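Rironley Technical Program
Automation Equipment Planning, Unit 6 handout
Budgeting for a hand-held gripper setup

Read this before the lab. Bring the blank cost sheet from Unit 5 and a calculator.

1. Where we left off

Last unit covered the purchase price of a fixed arm cell. This unit covers a smaller purchase: grippers that a person holds and moves through a task by hand, so that the recorded motion can be used later to train an arm. The price per unit is lower, but the buyer needs more of them, and most of the money goes to things that are not on the first quote.

2. The working case

Mulcahy is a small firm that wants recordings of people handling everyday objects on tables and shelves. It has one large room and a spending limit of $3,000 for the first stage. Two suppliers have quoted. Dusow sells a complete gripper for $1,277. Zastano sells the body only and charges separately for finger pads, at $223 a set.

Questions to settle before comparing the quotes:

How many people will record at the same time?
Does each person need a spare?
Who replaces worn pads, and how long does that take?
What is already in the building that can be used?

3. Purchase cost and running cost

Keep these on separate lines. Purchase cost is paid once. Running cost comes back every month or every quarter and includes pads, straps, cables, storage and the wages of the people recording. Students often put the first set of pads under running cost. If the gripper can't be used without them, they belong with the purchase.

Two Dusow grippers come to $2,554, which leaves $446 under the limit. That is exactly two sets of pads at the Zastano price, but do not assume that pads from one supplier fit the other. Get it in writing. If the answer is no, ask Dusow for its own pad price and redo the line.

4. Wear parts

Finger pads are soft and they wear. For the exercise, use a pad life of 60 hours of recording. One gripper used three hours a day needs a new set every 20 working days. Work out the cost for two grippers from the start of the year through the end of June and show your steps.

Cables and small plugs should be listed too. They get pulled and stepped on, and a missing cable stops work just as surely as a missing gripper.

5. The room

Furniture is often left out of the plan. A round pedestal table takes up floor space that a square one against a wall would not. Open shelving is useful for storage and can also be part of the task.
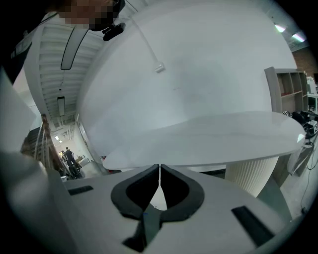
Lighting needs its own line if the room has both bright and dim areas. Measure first and buy lamps second. Also allow for walking space, since a person holding a gripper is watching their hands and not the floor. Cables that cross a walkway should be moved or covered, and the cover goes on the cost sheet.

6. Assignment

Fill in the cost sheet for Mulcahy twice, once for each supplier. Where a price is missing, write "ask" in the column and do not guess. On the back, list the three lines you are least sure of and say what you would need to find out.

Hand in the sheet at the start of Unit 7. Work in pencil if you can.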